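Workshop tips: trying out grippers on plugs and loose wires

If you are choosing between two grippers for wiring work, test them on the same board on the same day. Comparing notes taken weeks apart is no use. Ours from March had a different tray in them and told us very little.

Start with the camera. Get one view from the side and one from the wrist, and look at both before you move anything. A wrist view is good for seeing which way a plug is turned. It is poor at showing how hard the plug is being pushed, so keep the side view on screen while you do that part.

Stand the board on something that won't slide. A shallow tray is fine if the tray itself can't shift. Put the harness down by hand in a fresh position for each try, or you will only find out that the arm can repeat itself.

Close the fingers on the housing of a plug where there is one. For bare wire ends, hold the bundle a little way back and leave the tips clear.
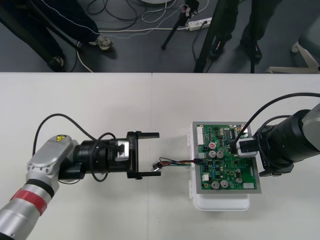
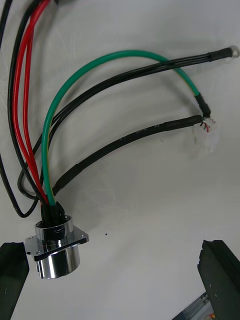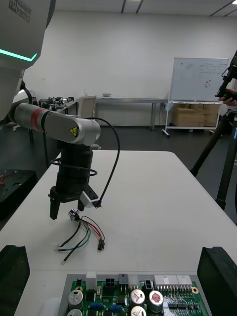

Two arms at the one board, with wires in the left gripper:

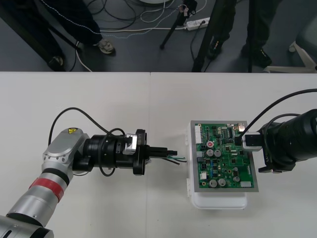 Ye-rin Sun writes that she would change the fingers before changing the gripper. She ran 336 tries on a Pratent controller with flat fingers, then cut a shallow groove in a spare pair and found that thin wires stopped rolling. She also says to write down the closing force each time — two settings that look alike on the dial can behave very differently on soft sleeving.

The groove is worth trying, though it makes flat plugs harder to hold square. We keep a grooved pair for wires and a flat pair for everything else, in separate tins.

A few smaller things. Leave slack in the cable at the wrist and turn the joint through its full range by hand speed first. Change one setting at a time. Seven tries per setting will show up a bad one, but it takes far more to choose between two good ones. Note the failures in words as well as numbers: "slipped", "went in crooked", "missed the socket".

Wipe the fingertips with a dry cloth at the end of the day and check the screws on the finger mounts.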